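## Getting creases out of a vinyl tablecloth

Mine lived folded in a drawer until September, so it had lines you could trip a fork on. Don't iron it! I did that once (sorry, Hilde) and it stuck to the plate.

Spread it on the table the night before and smooth it from the middle out with your palms.
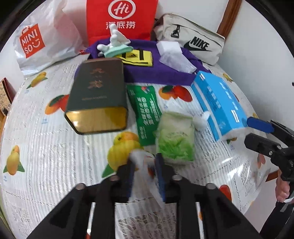

Then grab a hair dryer on low, hold it nearly 11 inches away, and keep it moving. Do one fold at a time, pressing each down with a dry dish towel while it's still warm. Stubborn corners get a heavy book for 20 minutes.

Afterward, roll it around a cardboard tube and stand it in the closet.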